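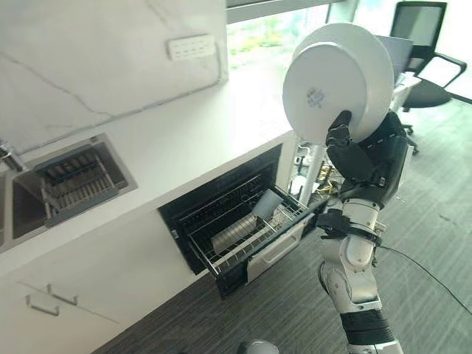

Fig. 1. Plate, underside, with foot ring and printed stamp.

Unit 9: Vegetable Stocks, Reductions and Pan Sauces
Course handout, Foundation Cookery

Instructor: Luuk Segers

Read before the practical. The stock made in this unit is used again in the grain and risotto unit, so label and freeze whatever is left over.

9.1 Terms

Stock: water in which aromatic vegetables, and sometimes dried mushrooms or seaweed, have been simmered and then strained out. A stock is an ingredient. It is not salted.

Broth: a seasoned liquid meant to be eaten as it is.

Reduction: any liquid simmered uncovered until part of the water has left as steam. Salt, sugar and acid stay behind and become stronger.

Pan sauce: a sauce made in the pan in which food has been browned, using the browned residue (the fond) as the base of the flavor.

Mount: to finish a sauce by swirling in cold butter or oil off the heat.

9.2 Choosing vegetables for stock

A meat stock takes body from collagen. Vegetables contain none, and a vegetable stock will always be thinner. Body has to be added in some other way, and flavor has to come out of the vegetables quickly, before it turns stale.

Base group. Onion, leek, carrot, celery. These may be used in any stock. Keep carrot to less than a quarter of the total weight or the stock will be sweet.

Savory group. Dried or fresh mushrooms, tomato paste, kelp, Parmesan rind. Use one or two. Kelp is taken out before the water boils. Parmesan rind makes the stock unsuitable for vegans and for many vegetarians, and this must be stated on the label.

Herb group. Parsley stems, thyme, bay leaf, peppercorns. Tie these together, or add them loose if the stock will be strained through cloth.

Avoid. Cabbage, broccoli, cauliflower and turnip turn sulfurous with long cooking. Beets color everything. Potatoes cloud the liquid. Artichoke trimmings make it bitter. Bell pepper is acceptable in a small amount but tends to take over.

Clean trimmings are acceptable. Spoiled trimmings are not. Onion skin gives color and a slight bitterness; use the skin of one onion per batch at most.

9.3 Standard method

Cut the base vegetables small, to the size of a hazelnut. A bone stock has hours to work in and can take large pieces. A vegetable stock does not.

Sweat the onion and leek in a little neutral oil over low heat, lid on, until soft and without color. Add the carrot and celery and continue for a few minutes more. For a brown stock, take the lid off, raise the heat and let the vegetables color evenly before any liquid is added. Tomato paste goes in at this point and is cooked until it darkens to brick red.

Cover with cold water. Bring to a simmer, add the herbs and skim. Hold at a bare simmer for 26 minutes. Longer cooking gives a dull taste, and past an hour the stock is usually worse than the water it was made with. Strain at once. Press the solids lightly for a brown stock and leave them alone for a clear one.

Cool quickly in a shallow container set in ice water, then refrigerate. Use within four days. 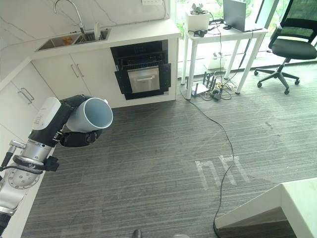
Page 11

9.4 Reducing

Use a wide pan. The rate of reduction depends mostly on surface area and heat, and a tall narrow pot can take more than twice as long for the same result. Leave the lid off.

Mark the starting depth on the handle of a wooden spoon held upright in the liquid. This is more reliable than judging by eye, and it is the method that will be checked in the practical.

By half: suitable for soups and for cooking grains.

By three quarters: suitable as the base of a pan sauce.

To a glaze: the liquid coats the spoon and runs slowly. A vegetable stock seldom reaches this stage on its own. Onions and carrots supply some sugar, which will scorch before the liquid becomes syrupy. Lower the heat for the last part and stay at the stove.

Salt only after reducing. A stock that tastes correctly seasoned at full volume will be too salty at half.

9.5 Building a pan sauce

The example used in class is a sauce for seared mushrooms.

Sear the mushrooms in a dry or lightly oiled steel pan in a single layer. Crowding traps steam and no fond forms. A nonstick pan forms almost no fond and should not be used. Remove the mushrooms and pour off excess oil.

Lower the heat. Add minced shallot and cook until soft. Add 100 ml of dry white wine or dry vermouth and scrape the base of the pan with a flat wooden spatula. Reduce until nearly dry. If this step is cut short the sauce will taste raw and sharp.

Add stock already reduced by three quarters. Simmer until a spatula drawn across the pan leaves a track that closes slowly. Take the pan off the heat, wait until bubbling stops, and swirl in cold butter a piece at a time. Season, add lemon juice if needed, and return the mushrooms with any juices.

Where butter is not used, thicken with a spoonful of white miso or with a puree of cooked white beans. Miso is salty; omit other salt until the end.

9.6 Faults

Sauce splits. The pan was too hot when the butter went in, or the sauce had reduced too far. Whisk in a spoonful of cold water off the heat.

Sauce tastes bitter. The fond was black. This cannot be corrected. Wipe out the pan and start again.

Sauce tastes thin. Reduce further before adding fat. Once butter is in, the sauce should not be boiled.

Sauce is too sweet. Usually too much carrot in the stock. Add acid in drops - vinegar or lemon - and taste after each addition.

9.7 Preparation for the practical

Bring one liter of finished stock, unsalted, in a labeled container. The label lists every ingredient. Read the chapter on liaisons in Hsueh before class, and skip the part on egg yolks, which belongs to the next unit.

Written work: a short account of one reduction made at home, giving starting depth, finishing depth, pan width and time taken. Hand in at the start of the practical.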